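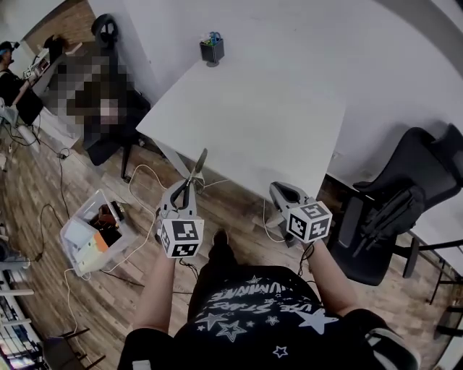 Paired hand-held grippers in use beside a work table. Each carries a cube printed with black-and-white markers.

Cangate opened orders in October for a hand-held gripper kit meant for teams that collect manipulation data without putting a robot in the room. The kit, sold under the name Zillness, consists of two grippers, a headset for the operator, marker cubes, cabling and a recording unit. It is offered for purchase or as part of a managed collection service, in which Cangate supplies the operators and delivers finished recordings.

The company had previously built the grippers only for its own collection work. According to Kiprono Mutiso, who runs the hardware group, the commercial version keeps the same jaws and sensors but replaces the internal wiring loom and the trigger linkage, the two parts most often returned for repair.

"Customers were asking us for the recordings, and then they were asking what the recordings were made with," Mutiso said. "We were lending units out and getting them back with tape on them. At some point it makes sense to sell the thing and write a manual."

Each gripper is held in one hand and closed with a trigger. A camera in the body looks out past the fingers, so that the contact point stays in view through a grasp. Position is recovered from two sources: the motion sensor inside the housing and the printed markers on the outside, which are tracked by the headset cameras when they are in sight. Where the two disagree, the software keeps both tracks and writes a flag to the file. It does not attempt to choose between them during recording.

Left and right units share a clock over cable. Mutiso said a wireless link was tested and dropped for the first release, as dropouts in crowded rooms left gaps that could not be repaired later. The cost is a cable at each wrist, and Cangate advises operators to route it along the forearm before picking up the tool.

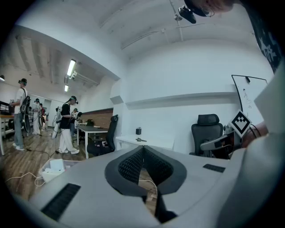
Several operators share the floor. Headsets are worn by at least three of them.

A standard order covers one operator. Larger orders add a room controller, which starts and stops recording on all connected kits and assigns each operator a task from a common list. Tasks are shown as short text prompts in the headset. The operator marks the start and end of every attempt with a double squeeze of the trigger, and a third squeeze discards the attempt.

Room setup is the longer part of the job. Markers must be lit evenly and must not be hidden behind the operator's own sleeves for extended periods. Cangate's manual asks for fixed overhead lighting, tables placed so that two operators do not face each other at close range, and a clear path between work positions. It also asks that floor cables be taped down when a layout will stay in place for more than one shift – a step the company says is often skipped.

The recording unit holds 700 minutes of paired video and motion data before it has to be emptied. Files are written in an open container format, with one folder per attempt. A command-line tool for conversion and trimming is included at no charge. A graphical review tool is licensed separately and allows a supervisor to scrub through both hand views side by side, compare trigger position against video, and reject attempts with a reason code.

Drullier, a contract packaging firm, has used a pre-release version for small-part handling. The company recorded 343 attempts at a single task, placing thin flat pieces into a slotted tray, and kept those in which both hands stayed tracked from start to finish. Drullier has not published results from any model trained on the data. It reported two faults during the trial: a finger pad that worked loose at the lower edge, and a trigger that read as partly closed when at rest. Cangate said the first was traced to adhesive and the second to a calibration routine that could be interrupted without warning. Both have been changed in the shipping version.

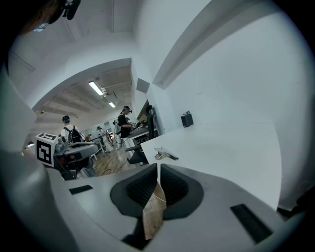
HARDWARE

The fingers are padded on their inner surfaces and close toward the center line of the housing. They are supplied in pairs and can be changed with a hex key. Cangate lists a soft pad for general work and a firmer one for narrow or rigid stock such as strips and small boards. Pads are treated as wearing parts. The manual calls for inspection at the start of each day and replacement when the ribs are no longer sharp to the touch.

Grip force is not measured directly. The kit records finger opening and trigger travel, and the difference between them gives an indication of how hard the pads are being pressed. Mutiso described this as adequate for pick-and-place work and inadequate for tasks such as inserting a connector. A finger with a built-in force cell is in development, with no release date.

Marker cubes clip to a bracket on the gripper and are keyed so that they fit only one way. Left and right cubes carry different patterns. A damaged face can be replaced with a printed sheet, but the company recommends exchanging the whole cube, as a sheet applied slightly off square introduces a steady error that is hard to spot in review.

SERVICE AND SUPPORT

Under the managed option, the customer sends a task list and the objects to be handled. Cangate's operators run a short trial batch, which the customer approves or returns with comments, and full collection follows. The minimum order is 600 accepted attempts. Rejected attempts are not billed, though they can be requested as a separate delivery. Raw video containing bystanders is blurred before release.

Okoth, which integrates arms for light assembly lines, will handle sales and repair for customers who want the hardware together with a matching robot end effector. The matching version uses the same finger and pad parts, so that the contact surfaces on the robot are the same as those used during recording. It mounts on a standard flange and draws power from the arm's tool connector.

Calibration is the main open question for buyers who plan to run the kits without outside help. The procedure takes place at the work table with a printed board and must be repeated after a finger change, a cube change or a drop. The software refuses to record if the stored calibration belongs to a different set of fingers, but it cannot detect a drop. Operators are asked to log one by hand.

Price is given on request and depends on the number of kits and the support term. The hardware warranty runs for two years and excludes pads, cables and marker cubes. Firmware updates are included for the same period, and a bench copy of the manual ships in each case.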